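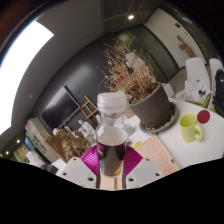
# Clundley dried material display: bottles, pots and table

Gallery page, 22 November 2018. Compiled by Satish Semwal.

The Clundley shelf holds dried potted material, glass and kitchen crockery. It is kept as a reference for members who want to set up a small indoor display without buying much. The entries cover the glass and the dried plant first, then the table and the storage notes. Dimensions are given in millimetres and volumes in millilitres.

## Bottle

Clear body, rounded shoulders, translucent whitish screw cap with horizontal ridges. The contents are dark brown, close to black, with an empty zone between the liquid and the shoulders. There is a small piece of red and pink printing just below the liquid line.

Dark liquids are entered in the register by colour and by closure type. The name of the contents goes on a paper tag, tied at the neck, when the bottle goes into the cupboard. Screw caps are preferred to corks for anything that will be moved between tables. A ridged cap can be gripped with a damp hand and does not need a cloth.

Standard capacity for the Clundley cupboard is 500 mL. Larger bottles go to Wanar, where the shelves are deeper.

## Potted plant

Large dark grey-brown pot with a dried plant: dense, thin stems in straw and brown, small curled leaves, seed heads. Long bare twigs extend well beyond the main mass of stems. They show up clearly against a dark wall.

Dried plants are left in their pots. Cutting the stems for a vase gives a tidier outline but loses the seed heads, which shatter when handled. If stems have to be shortened, cut one at a time with fine snips and support the stem below the cut. Do not water. Do not spray with lacquer, which yellows and collects dust.

Dusting is done with a soft brush, working from the base of the plant toward the tips. Allow 12 minutes for a plant of this type. Vacuuming is not recommended at any setting.

## Saucer

Round, grey, with a raised rim. Pale fragments are scattered inside the rim, either pebbles or plant debris.

Saucers stay under dried pots even though no drainage is required. They catch shed leaf and seed, and they keep the base of the pot off the table finish. Empty them in October and again at the end of summer. Sieve the contents if the seed is wanted; a 3 mm mesh separates most leaf fragment from gravel.

## Mug

Lime green outside, brighter green inside, with a thick curved handle. It stands to the right of the saucer.

Mugs are listed under crockery in the register and under colour in the display index. Green is the only strong colour held at Clundley in this category. Eichhorn has the blues and Gomdale has the greys, and loans between them go through the usual form. Place a mug with its handle clear of any pot or saucer so that it can be lifted without disturbing the stems.

## Table

Smooth and white. The edge is curved.

A pale surface suits brown and straw-coloured material but shows every fallen seed, so the top is wiped before each change of display. Use a barely damp cloth, then a dry one. Abrasive cream cleaners dull the finish and should be kept out of the room. Felt pads go under anything unglazed. Replacement pads are in the top drawer at Gomdale, 16 to a sheet.

## Storage and movement

1. Remove small items from the table first, crockery before glass.
2. Check that bottle caps are fully closed. Carry bottles upright.
3. Lift the pot with both hands under the base. Carry the saucer separately.
4. Lay a cotton sheet loosely over the dried stems for transport. Plastic traps moisture and flattens the leaves.
5. Record the new location in the register on the same day.

## Register corrections

The October listing gave the grey saucer a glazed finish. The finish is now entered as unspecified until it has been checked. The mug was entered under Eichhorn in the same listing and has been moved back to Clundley.

Further corrections can be sent to Satish Semwal at the Wanar address, with the shelf name and the item heading as given on this page.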